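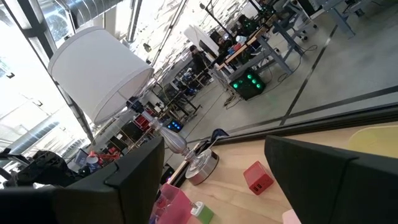
Prundavby table lamp, glass stem with white drum shade
Reviewed by Greer Cairns

I bought the Prundavby in April to replace an anglepoise that had stopped staying up. I wanted a lamp for a shared work table, something softer than the ceiling lights and small enough to leave room for everything else that ends up there. It has been in use most working days since then.

What you get

The lamp comes in two parts, with the shade packed separately from the stem. The stem is clear glass and silver, turned in the old baluster shape, and it stands on a round brushed-silver base. The shade is a plain white drum. You unscrew the plastic ring at the bulb holder, drop the shade on and screw the ring back. No tools are needed. The instructions are a single folded sheet with drawings and no words, and the drawing for the ring shows it the wrong way up. It took me two goes.

There is no bulb in the box. I fitted an 800 lumen LED in warm white, 2700 on the packet, and I wouldn't go brighter. With anything stronger the top of the shade throws a hard circle on the ceiling.

Light

As a general table light it does well. The shade spreads the light evenly and there is no glare when you sit opposite, even if you are fairly low in your chair. During the day, with the lamp off, the shade picks up light from the windows and its rim glows a little, so it doesn't look dead the way a dark shade can.

As a reading lamp it is only fair. The brightest patch is close to the base, and by the time you have moved your book back to a comfortable distance you are at the dim end of it. Tae-yang Chae, who shares the table, went back to a clip-on light for soldering after a week. I think that was the right choice. You can't tilt the shade or move it up and down.

On the table

The base is small for the size of the shade. This was my main worry, and it has mostly been fine. The base takes up little of the wood, so there is space right beside it for a charger, a tub of bits and whatever else has been put down. The shade is wide, though, and anything tall has to stand clear of it.

It will tip if you catch the shade with an elbow. Mine has gone over twice, both times onto the table, with no damage to the glass. On a crowded table I would keep it away from the edge.

The flex is 2 metres, with the switch 27 cm from the lamp. That is a good place for it if the lamp sits in front of you and a poor one if it stands at the far side, where you have to reach round the stem. I would have liked a switch on the holder.

Cleaning

The glass shows fingerprints, mainly on the narrow parts where you pick it up. A dry cloth deals with them. The brushed base hides marks better. The shade gathers dust along the top rim and I go over it with a soft brush. Don't use a damp cloth on it. I did this once and it left a faint line that is still there if you look for it.

Compared with others

I also tried the Teoh, which costs 22 pounds more and has a heavier base and a dimmer. It is steadier, but the dimmer buzzed with both bulbs I had. If you need light for close work, neither is the lamp to get.

Good: even light, small base, easy to put together.
Less good: tips if knocked, switch too near the lamp, no bulb supplied.

I would buy it again for a shared table or a sideboard. For a desk where you read all day I would look for something with an arm.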